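### 4.2 What viewers say the ending means

We turn now to the finale of *Nokelus*, the animated series in which a girl raises a moth that may or may not be God. The show ran for one season, ended on a shot of an unlit stove, and has kept its fans busy ever since. Our corpus holds 3882 posts from the Jovside message board, all written after the last episode aired in June. Two of us read every one of them. The third author had a teaching load.

Each post was coded for its main claim about the ending. Căpraru and Ghiță, working on an earlier and happier show, proposed that viewers faced with an open ending sort themselves into "closers" and "keepers." Closers want the stove explained. Keepers want everyone to stop explaining the stove. We adopted both labels and were soon forced to add a third, "accountants," for the 213 posts that dealt only with whether the girl's age adds up. (It doesn't. We checked, against our better judgment.)

Closers wrote longer posts and were quicker to quote the director. Keepers wrote shorter ones, often in verse. Mihăilă's claim that keepers are more tolerant of other readings found little support in our material: the angriest exchange on the board, a thread of 162 replies, took place between two keepers who agreed that the moth meant nothing but differed on how much nothing it meant.

Religious readings were less common than we had expected from the reviews. Where they did appear, they leaned on the moth's third molt and passed over the cooking scenes, which take up most of the running time. Viewers who wrote about the cooking tended to see the show as a story about grief, with the moth as a sort of houseguest. We find this the more persuasive view, though one coder still holds out for God.

To test the codes, a second reader took a sample of 50 posts and sorted them blind. Disagreements fell almost entirely between keepers and posts we had marked as jokes. We talked these through one by one and in the end left the hardest of them in both groups, where their authors would probably want them.

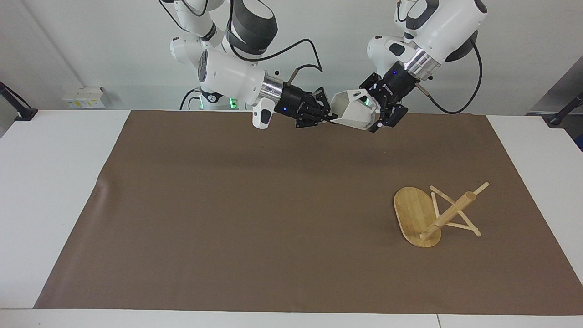

**Figure 3.** Two robot arms holding a white hexagonal cup-shaped object over a table.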